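Print this page | E-mail to a friend
Shares 98 | Comments 3

Weighing with the Koswood arm: what I've learned so far

I've had the Koswood arm on loan through their home workshop plan since January, and by now I've used it for soap lye, plant feed and one very stubborn batch of wood dye. People keep writing to ask if it's worth the money for small weighing jobs. Mostly yes! But you have to set things up its way, so here are my tips.

Start with the cloth. A shiny bench confuses the arm's camera something awful, and glassware is the worst of it. I threw a plain dark cloth over mine and the missed grabs went way down. Pull it tight, though - a wrinkle under the scale and your numbers wander all over the place.

Zero the scale before you press start, every single time. The arm doesn't check. I ran a whole evening of plant feed with the scale reading 13 grams before anything was on it (yes, I poured it all out).

Use a light beaker with a spout. Heavy jars are fine to lift but the wrist turns slowly, and you get a dribble down the outside. With a small beaker I tell it to stop 30 grams short and then finish in little tips.

Keep the scale's cord running out the back, well away from where the elbow swings. I tape mine down at the table edge.

Slow it down. The app opens at full speed and for pouring that's just silly. I keep it at 27 percent and go make coffee.

Now the gripes. The Dadis finger pads that come in the box get slick with soap, and I wipe them between batches. The app forgets your saved positions when it updates, so write them on paper. And the phone help line closes at noon, right when I get going in the shop - why?

Would I keep it? For repeat batches, sure. For one cup of anything, pick up the beaker yourself, it's quicker.

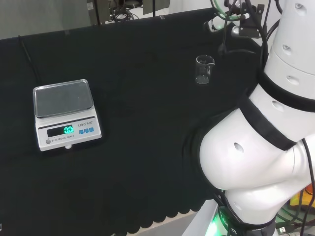

Olga Paredes: Does the slow speed matter for powders too? Mine flings borax if I go much over a crawl, and I've been blaming the pads.

Montserrat Esquivel: Olga, try tapping moves instead of a pour. They're in the app under "small motions." Fixed my citric acid mess.

Olga Paredes: Found it, thanks. Trying it Monday.

Print this page | E-mail to a friend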